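An afternoon at the Parnell workshop

I finally made it over to Parnell in January, after promising for ages that I would, and I ended up staying until they were putting the lights out.

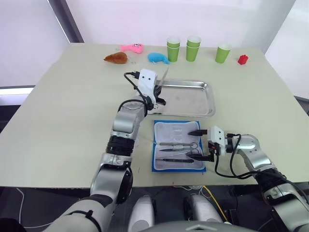

Getting there and getting in

Take the Lesel bus to the last stop and walk back past the bakery (do stop, the poppy seed rolls are lovely). The workshop is up 2 flights of stairs, and the bell is hard to hear, so knock too.

The two-armed build

This was what I had come for. The arms stand at a pale table with a metal tray in the middle and a blue instrument kit lying open in front of it - scissors, forceps and a black-handled scalpel in a padded white insert. Plush toys and green paper cups wait along the back for other jobs. The group calls the project Daza, and they told me they'd spent $340 on cables and connectors alone, which made me feel much better about my own drawer at home!

We talked for ages about grippers. Scissors lying flat are a miserable thing to pick up, they said, and they've been through a whole box of printed fingertips trying different shapes. I was allowed to hold the rejects, and I asked far too many questions.

Before you go

Visitors are welcome on Friday from 4 p.m. Bring cash for the tea jar, and wear a sweater - the heating is a work in progress. I'm hoping to see the Plusarska group's shop next.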